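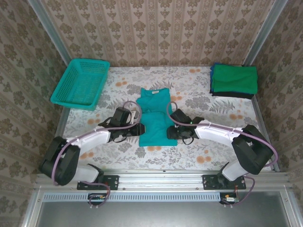
Somebody on the Boltdale list asked why the walls need paper at all, plain board is cheaper and the arms don't care. Fair question. The arms don't, the policy does. Trained on plain white it fell apart as soon as we changed the backdrop, so now we swap paper and tablecloth between batches.

Search this repo Go

# rutness-fold

Two-arm shirt folding, built in the shared shop at Stotitz. Work in progress, README is behind the code as usual.

Last edit Oct 22, 2019

## Whats in here

- `frame/` cut list for the aluminum extrusion, crossbar drawings
- `arms/` base plate files, left and right are mirrored, DON'T print two lefts
- `boards/` wiring for the small boards under each base plate
- `data/` 579 episodes, 30 fps, one fixed camera
- `habte/` the replay tool. Name stuck, sorry

## Setup

Bolt base plates to the front crossbar, snug only. Square them to each other, then tighten. Clip the purple cables along the upper links and leave a big loop at the wrist. Bigger than you think. Tight loop = wrist stalls at full twist and you lose the episode.

Run `habte check` before powering both arms. One at a time first.

## Data notes

- start: one t-shirt on the table
- done: folded, on the stack in the back right corner
- basket stays back left
- first 500 episodes use the old gripper fingers, see the `fingers` field
- pauses longer than 1320 ms are trimmed
- no long sleeves yet, maybe January

## Known problems

Thin tablecloth gets picked up along with the shirt. Tape the edges. Collar labels confuse the neck detector somtimes, no fix.

Left arm drifts after a long session, rehome it.

Filed under: Robots & Motion / Shop Builds / Laundry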